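Florencia Godoy
July

We've had the Drakby handheld gripper kit for a month now. A few people asked if it's worth buying, so I'll put my notes in a thread.

What you get: two grippers you hold in your hands, 10 spare finger pads, a charging dock, and a year of the upload service. You do a task by hand, the kit records it, and the recordings go toward training the arm.

Setup took Asif Jafri and me one morning. The printed guide skips the pairing step. Look for it on the support page under "first use."

Battery life is fine. I get 3 hours out of a charge, less if I leave the preview on.
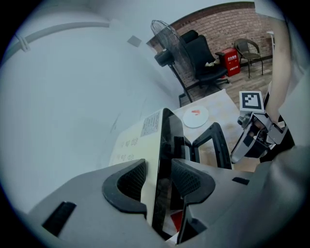

Grip is the part I care about most, and the reason we picked Drakby over the Pernetti set. The Pernetti fingers are flat and stiff, and boxy things turned in them whenever I moved fast. Drakby's are curved with a mesh-like texture on the inside, and they can clamp a white boxy device upright between them, glossy black side and all. Thin items are harder. I still can't pick a single sheet of paper off a table.

The marker card that mounts on top of the gripper has to stay clean and flat. Ours got a bent corner in week two and tracking dropped out until I replaced it. Spares are cheap but shipping took 10 days.

We've logged 431 recordings so far. The service rejected 3 of them, all for tracking loss. You get the reason in an email, which helps.

The plan we're on covers 1000 recordings a year. Past that you pay per recording, and I think the price is too high. Ye-ji Maeng at Grirkwood is on the bigger plan and says it works out better if you record every day.

Things I'd change: softer trigger, longer strap, and a way to delete a bad take from the handle without going back to the laptop.

I'd buy it again for the grippers. I'm undecided on renewing the service.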